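Contents | Previous | Next | Glossary | Index

Chapter 7
Can It Tidy the Hallway Yet?

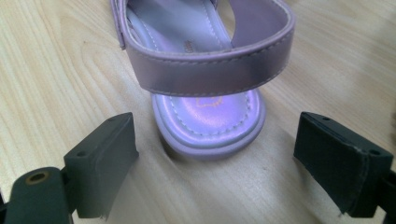

I have a soft spot for shoes as a test of household robots, and I'll be using them all through this chapter. Everybody owns them, they end up all over the floor, and a four-year-old can put them back on a rack (when bribed). So why is it still such a big deal when a machine does it? Take a child's lavender sandal with its heel toward you. The heel strap arcs up over the footbed and leaves an open loop, and the sole has a thick, rounded rim. With one gripper finger on each side of the heel, where would you close them? Go for the rim and you've got something solid. Go for the strap and you may be lifting a shoe that swings around like a bell!

You and I sort that out without thinking. Getting a machine to do it has eaten up whole careers, and I say that fondly, having spent a good chunk of mine in a lab in Clekusthorpe watching arms miss things.

The short answer to the question in the title is "sometimes, slowly, if you set things up nicely." The first tidying arm I worked with, the Ekden, got through 132 shoes out of 208 one November before we gave up and went for dinner. I was thrilled. My sister, who has three kids, asked what happened to the other 76, and I didn't have a great reply.

Shop floors are further along, mostly thanks to the floor doing half the work. Parts arrive the same way up, in the same tray, under the same lights. Your hallway does none of that for you, and it changes every time someone comes home.

We'll start with grasping in Section 7.1, then move on to pairing (harder than you'd think, especially with the Liao method), and finish with the Anemmont trials, where the robots had to work in real homes with real clutter. Before you read on, go pick up one of your own shoes and notice where your fingers went. Then try it from the other side, wearing oven mitts.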